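Hường Lưu @huongluu
Getting a lot of messages about wooden tables this month, mostly from people buying their first one. Putting my answers in one thread so I can link to it.

Measure the room first. Then measure the door, the hallway and any turn in the stairs. A fixed-base table that won't make the turn goes back to the store, and you usually pay for the return trip.

Allow 3 feet between the table edge and the wall if people will walk behind the chairs. You can live with less on a side where people only sit.

Check the height of the apron, meaning the rail under the top. If you have chairs with arms, take a tape measure to the arms too. Lots of good tables get sold again over an inch.

On price. I got quotes in February for the same size of table, solid top, delivered:
Trornen $993
Plania $1,021
Eberhard $1,091
Plania wanted extra for carrying it upstairs. The other two included it. Ask.

Solid wood moves with the seasons. It gets wider in humid weather and narrower when the heat is on, across the grain. The top has to be attached in a way that allows this. Look underneath for slotted screw holes, metal clips or wooden buttons.

If the top is screwed down tight through plain holes, it may crack one winter. You can fix this with a drill and a pack of clips. I've done it on my own kitchen table.

Veneer is fine. I know people who won't have it in the house, but a good veneered top stays flatter than a solid one and costs less. The catch is sanding. You get one light pass, maybe, and then you're through it.

How to tell: look at the end of the top. On solid wood the lines on the surface carry over the edge and turn into end grain. On veneer they stop, or there's a separate strip glued on.

Color. Most people choose from a sample the size of a playing card, under store lights. Ask for a bigger one, bring it home, and look at it in the morning and again at night with the lamps on. Reds get much redder under warm bulbs.

A reddish-brown top doesn't need to match your floor. It's easier if it doesn't. I'd put it on a gray or pale floor before I'd put it on a brown one that's slightly off.

Same goes for what you put on it. White and black both look good against red-brown. Orange and tan disappear.

Grain direction matters more than people expect. Grain running the long way makes a table look longer. Crumbs also sit in open grain, so if you have small kids, get a filled finish you can wipe.

Finishes, short version. Oil is easy to repair and needs redoing. Polyurethane is tough and hard to patch. Shellac looks great and hates heat and alcohol. For a dining table used daily I'd go with polyurethane or a hardwax oil.

White rings from mugs are moisture in the finish. Try a soft cloth and a little mineral oil, leave it overnight, wipe off. Dark rings have gone into the wood, and that's a bigger job.

Use felt under anything that stays put. Rubber and vinyl feet can react with some finishes and leave a mark you can't wipe away. Move things now and then too, or the wood under them will end up a different shade from the rest.

Sunlight does the same thing. Cherry gets darker, walnut gets lighter. If your table has leaves, keep them out of the closet for the first summer or they won't match. 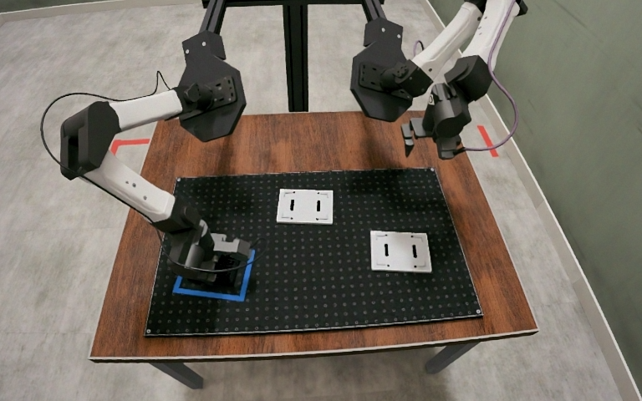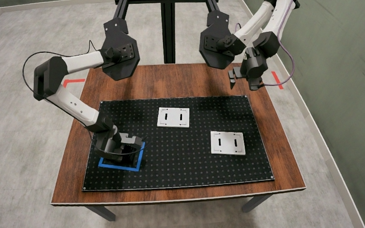
Wooden tabletops, more of them next.
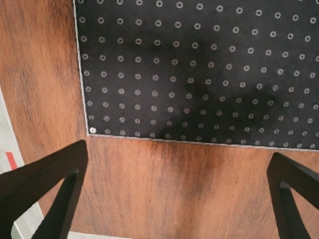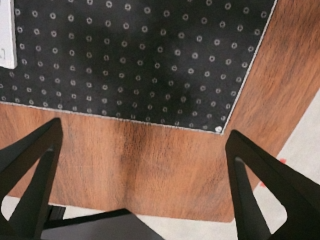
Hường Lưu
Furniture refinisher, Drulladum workshop

Cleaning, for those who asked. Damp cloth, then dry cloth. A drop of dish soap if it's greasy. Skip the spray polish. Silicone gets into the wood, and when somebody wants to refinish it later the new coat won't stick properly.

Scratches that don't catch a fingernail are in the finish. A bit of paste wax hides most of them. If your nail catches, leave it alone until you have enough of them to justify redoing the whole top.

Wobble: check the floor before you blame the table. Turn the table around. If the wobble stays in the same spot in the room, it's the floor.

If it is the table, tighten the leg bolts while it's upside down on a blanket. You need 2 people to flip it. Don't drag it on its legs, ever.

Someone asked about buying used. Yes, do. Bring a flashlight, look at the underside, push on each corner and pull open any extension. Stains on top can be dealt with. A leg joint that has been glued three times already is a pass from me.

I'll do chairs in a separate thread. Chairs are harder.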